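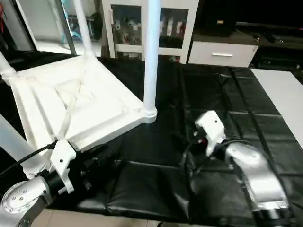 Ticket 915 - wobbly stool, Haverford lunch room
Status: open
Tue 6 June

Hi again! The white plastic stool is still rocking. I've pulled the legs out and pushed them back in twice now (gave them a decent thump too) and it's good for a day, then off it goes. One leg feels looser where it meets the seat - could be the collar? Does Skevus sell those separately, or do I need a whole new leg? Happy to pay the postage. We bought 9 in December and the others are fine.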